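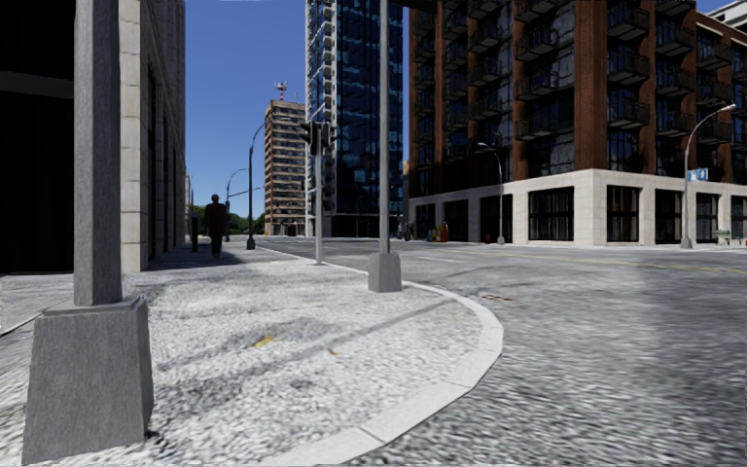 The man from Hedach wanted to meet before lunch, when the downtown sidewalks are at their quietest, which seemed an odd choice for someone whose whole case rests on how busy they are going to be. His firm has a plan to widen the walkways on 14 blocks of Starero and take out 545 curbside parking spaces to do it. He calls it "giving the street back." I asked who had taken it.

"Cars," he said. "Over the last sixty years, bit by bit."

He is good company and he knows his subject. He can tell you why a corner with a tight curve slows a turning driver down, and he will do it with a salt shaker and a fork. What he had more trouble with was the shopkeepers. A letter against the plan went to the city in the spring with 400 signatures on it, many from people who own or work in the stores the wider sidewalks are supposed to help.

"People are scared of change at the start," he said. "Then they come around. We see it again and again."

Where had he seen it? He named Juvby, where Hedach finished a smaller job a few years ago. Foot traffic there went up, he said, and he had a chart. The chart began in the middle of winter and ended in July. I asked if he had one that compared July with July.

"I'd have to check what was collected," he said. He has not sent it yet.

A woman who has run a shoe repair counter in Starero since the nineties told me she had no quarrel with sidewalks. "I like a sidewalk," she said. "My customers carry four pairs of boots in a bag. They are not going to walk six blocks with that for the pleasure of my company." She went to both public meetings and filled in a card at each. The cards asked her to choose among three kinds of bench.

I put this to him. He winced a little, to his credit.

"The engagement could have been broader," he said. "The bench question was meant as an icebreaker."

And the parking?

"There's a garage at Lindqvist that's half empty most days. It has 1342 spaces. People don't use it because they don't have to."

Lindqvist is a twelve-minute walk from the shoe counter, uphill on the way back. I have made the walk. It is fine if your knees are fine. When I mentioned the hill he said there was talk of a shuttle. Talk between whom? "It's at an early stage," he said. There is no money for a shuttle in the budget the city published, and he agreed there wasn't.

He got warmer when we came to trees. The drawings show a double row of them, full grown, with people sitting underneath. I asked how old a tree has to be to look like that.

"Twenty-five years, maybe thirty, if the soil's good."

Is the soil good?

"It's fill, mostly. We'd have to bring some in."

He does believe in this, and I should say so. He talked about his mother, who gave up driving and then found she couldn't cross the main avenue in a single light. That part of the plan, the longer crossing times and the shorter crossings, costs little and has hardly an enemy in town. I asked why the city didn't do that first and leave the rest until somebody had counted shoppers properly.

"Because then the rest never happens," he said.

It was the straightest thing he told me all morning. The council takes up the plan later in May, and the bench results will be included in the packet.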